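Semik two-finger gripper kit, reviewed October 23, 2021

I bought the Semik kit from Plaline to replace the hard plastic fingers on our arm. It comes with two dark grey fingers, a wrist camera bracket and 17 screws. Fitting took 30 minutes with a hex key.

The fingers have a matte, rubbery surface and blunt tips, and they grip well on socks, blocks and plastic cups. The bracket puts the camera low enough that you see both tips when they're open – handy for lining up on small things.
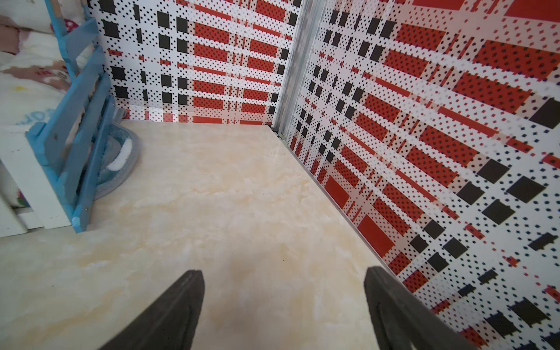
Grip on thin items is weaker. Coins and paper slid out more often than not, and the printed manual doesn't cover force settings. Baldur Damgaard at Plaline emailed me the right values the next day.

At $138 it's fair value. I'd buy it again, though I'd like a spare set of fingers in the box.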